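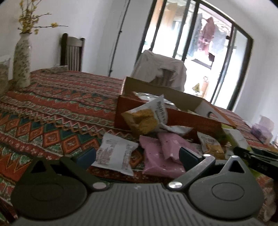 Ear plugs for a loud club show – will I still hear the vocals?

Posted in Live Music > Going to Shows

hallwayamp

I have a ticket to see Skarden at the Hutport on 16th November and I'm trying to sort out my ears before then. I saw them in September at a bigger place and stood on the left, maybe too close to the speakers. My ears rang until the next afternoon. I had the foam plugs they give away at the bar, but I took them out after 2 songs. The guitars turned to mud and I couldn't make out a word of the singing. The drummer might as well have been in another building.

The Hutport is a small room with a low ceiling, and people tell me the sound there is rough when a band plays at full volume. Skarden play at full volume the whole time. The new record is mostly slow songs, but they don't play those slow songs quietly.

What I want to know:

Are the reusable plugs sold for musicians really different from foam, or is it the same thing in a nicer case?

Is there a spot in the Hutport where the vocals come through better? I've only been there once, for a seated show, and the floor was laid out differently.

I don't want to spend a lot. I go to maybe one show a month. Doors are early that night and there are two support acts, so it will be a long time on my feet with plugs in. Comfort matters too.

backline_bex

Yes, they are different. Foam takes out far more of the high end than the low end. Words are easiest to follow because of the consonants, and those sit up high, so when you lose the highs you lose the lyrics. The bass still comes through your chest and the whole thing sounds like a party next door. Plugs made for music have a small filter in the stem that brings everything down more evenly. It won't sound exactly like having nothing in, but you'll hear the singer if the singer can be heard at all.

Look for a pair rated at 18 dB or close to it. The very light ones are fine for a folk night and not much use for a band like Skarden. The rating on the box is measured with a good fit, and most people don't get a good fit. Reach over your head with the opposite hand, pull the top of your ear up and back, and push the plug in with a slight twist. If your own voice suddenly sounds boomy when you hum, it's in. If nothing changes, try the smaller or larger tips. Plenty of people have one ear bigger than the other, and using two different sizes is fine.

Put them in before the first band starts. If you put them in halfway through a set, everything sounds dull for a while and you'll be tempted to pull them out. Wear them at home with a record on for an evening first. The Nutsugah live album is good for this, it has a lot of cymbal.

As for the room, stand in the middle, a few feet in front of the mixing desk. The sound person is mixing for what they hear back there. At the Hutport the desk is against the rear wall, slightly right of center. Avoid the area under the balcony – the low end piles up there and the vocals disappear. The front row is also bad for vocals, as you mostly hear the guitar amps straight off the stage and the singer is going over your head.

Rinse the tips with soap and water afterward and let them dry before they go back in the case. If the ringing ever lasts more than a day or two, go and get your hearing checked.

rilten_fan1042

just use foam but dont push them all the way in. did this for Rilten at the same place and heard everything fine. stood by the bar

backline_bex

Half-inserted foam mostly just leaks. You hear more because you're protected less, and if it slips you have nothing. If foam is all you have on the night, push it in properly and put up with the dull sound.

hallwayamp

Thanks. I ordered a pair with 4 sizes of tips. The medium fits my right ear and the small fits my left. I wore them through one side of a record last night and could follow the words, so that's already better than September. I'll try for the spot in front of the desk.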